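3 min read

I met the data lead at Zustley on a Sunday, when the building is quiet and her team gets its best hours in. I expected code. What I got was tidying!

"We need 2,413 good runs by July," she told me, "and a good run is boring - pick up the bottle, drop it in the bin, done."

An operator guides the humanoid through each one, and the model learns from the recordings. Does she keep the clumsy tries? "Some 200 of them, labeled. It has to see a bad grasp too."

The waiting corner gets used most, with its two armchairs, little white table and blue-lined wastebasket.
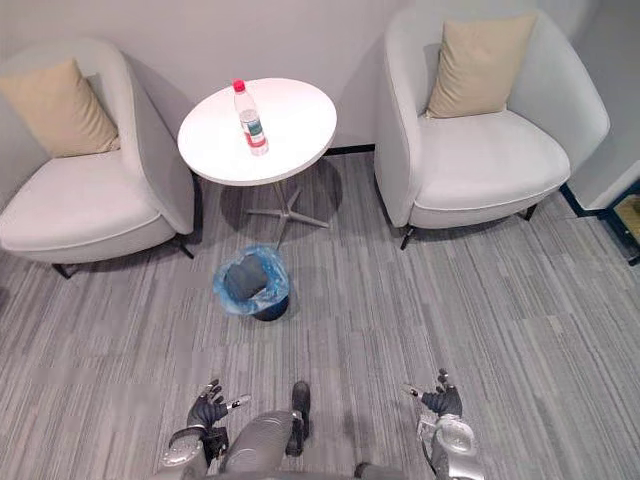

What comes next

Platholm, their second site, starts in July. "Different chairs, different carpet," she said. "I can't wait."

Contact | © 2025 Cultow | Back to top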